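O inventário

Quando a tia Pranberg morreu (o apelido era do segundo marido, um homem que ninguém na família chegou a ver sentado), deixou-me a casa de Steltport com uma condição: que eu fizesse o inventário completo do recheio antes de vender fosse o que fosse. O notário leu a cláusula duas vezes. Na segunda, pareceu-me ouvir-lhe algum prazer.

Cheguei em agosto, com uma mala, um caderno pautado e a convicção de que a coisa se despachava em três tardes. A minha tia vivera ali quarenta e tal anos sem deitar fora um cordel. Na cozinha havia uma gaveta só de tampas. No corredor, um armário cheio de embrulhos com etiquetas na letra dela: «chaves que não servem», «chaves que talvez», «chaves do Maes».

Eu não sabia quem era o Maes. Apontei no caderno: chaves, três lotes.

O notário tinha nomeado um perito para me acompanhar, um tal Thijs Cuypers, que apareceu às oito da manhã de sapatos engraxados e me estendeu uma mão frouxa e morna como um pão de leite. Trabalhava para a Dromudo, Avaliações e Partilhas, e trazia o nome da firma bordado no bolso, no lenço e, vim a saber mais tarde, nas meias.

– A senhora por onde quer começar? – perguntou.

– Pelo fim.

Ele apontou qualquer coisa. Passei o resto do verão a tentar perceber o quê.

Começámos pelos livros, porque Cuypers tinha um método e o método começava pelos livros. Tirava um da estante, abria-o, cheirava-o, fechava-o e dizia um número. O número não era o preço. Era, explicou-me ao terceiro dia, uma categoria interna da Dromudo, e só podia ser convertido em dinheiro na sede, por uma pessoa habilitada, que estava de férias. A enciclopédia era um 735. O missal da minha avó era um 20, e senti-me ofendida por ela, que o tinha levado à missa a vida inteira e nunca o abrira.

Lembro-me bem de um livro azul-esverdeado, grosso, sem nada que o recomendasse, que ele deixou fechado em cima da mesa e a que foi voltando o dia todo, como quem volta a uma porta para ver se a trancou.
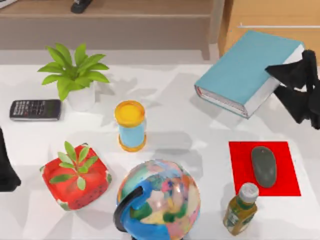

O livro fechado, na mesa branca.

– Este é seu? – perguntou por fim.

– É tudo meu. É esse o problema.

– Refiro-me a se o leu.

Não tinha lido. Ele tão-pouco, mas disse-o com outra autoridade. Propôs que o deixássemos para depois e escreveu «depois» na coluna do valor. Foi a primeira vez que gostei dele, e durou até ao almoço, altura em que me pediu recibo de uma sopa que eu lhe tinha oferecido.

À segunda semana já tínhamos hábitos de casal velho. Ele queixava-se da luz, eu queixava-me da letra dele. Discutíamos se um par de castiçais desirmanados contava como par. Eu achava que sim, dado que eram dois; ele achava que um par era uma relação e que aqueles castiçais, manifestamente, não se falavam. Ficaram registados em páginas separadas.

Os vizinhos iam passando. Vinham dar os pêsames e saíam com uma travessa que, juravam, a minha tia lhes tinha prometido. A senhora do rés do chão reclamou um relógio de parede. O filho dela reclamou o mesmo relógio, por outra promessa, feita noutro ano. Cuypers ouviu ambos com uma paciência de confessor e mandou-os preencher um impresso. O impresso tinha um campo para «natureza do afeto». Nunca mais voltaram, e eu fiquei com o relógio, que atrasa.

Foi na terceira semana que apareceu o Maes. 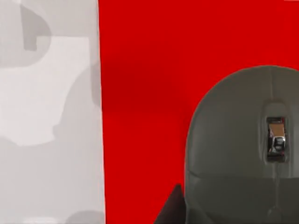 Bateu à porta pelas sete da tarde, um velho enorme, de chapéu na mão, e perguntou se já tínhamos chegado às chaves. Disse-lhe que sim, que estavam no lote três. Ele sentou-se no banco do corredor e ficou um bocado a olhar para os sapatos de Cuypers, que de facto chamavam a atenção.

– Eram da casa do lado – disse. – Ela tinha as minhas e eu tinha as dela. Para o caso de.

– Para o caso de quê? – perguntou Cuypers, de caneta no ar.

O velho pensou no assunto com toda a seriedade.

– Nunca foi preciso – respondeu.

Cuypers quis saber se havia documento. Havia, à maneira deles: um postal de Natal em que a minha tia escrevera, por baixo de um presépio bastante feio, «a tua chave está bem, espero que a minha também». Sem data. Maes trazia-o na carteira, dobrado em quatro. O perito leu-o, virou-o, leu o verso, que dizia só o preço do postal, e pela primeira vez desde que o conhecia não disse número nenhum. Entreguei o embrulho ao velho. Ele tirou do bolso uma chave presa a uma fita e deu-ma em troca, e ficámos os três de pé no corredor, muito atrapalhados, como numa cerimónia em que faltasse o padre.

Depois de ele sair, fui experimentar a chave na porta da rua. Não servia. A minha tia tinha mudado a fechadura e, conhecendo-a, não lhe quis dar o desgosto.

Voltei ao corredor e pus a chave no primeiro lote.

O inventário acabou no último dia do mês. Eram 2,047 artigos, escritos assim mesmo, com vírgula, à moda da Dromudo, o que levou o notário a perguntar-me se faltava um bocado do terceiro. A casa vendeu-se a um dentista. As tampas foram com ele, por descuido, e nunca as reclamou nem devolveu.

Cuypers despediu-se à porta com a mesma mão de pão de leite e entregou-me a fatura num envelope. Incluía 127 folhas de papel, duas esferográficas e uma linha que dizia «depois», sem valor à frente. Perguntei-lhe o que era. Corou um pouco e abriu a pasta: lá dentro ia o livro azul-esverdeado.

– Vou na página quarenta – disse. – Ainda não lhe posso dar uma opinião.

Manda-me um postal todos os natais. No último contava que já ia a mais de meio e que tinha sérias reservas quanto ao genro.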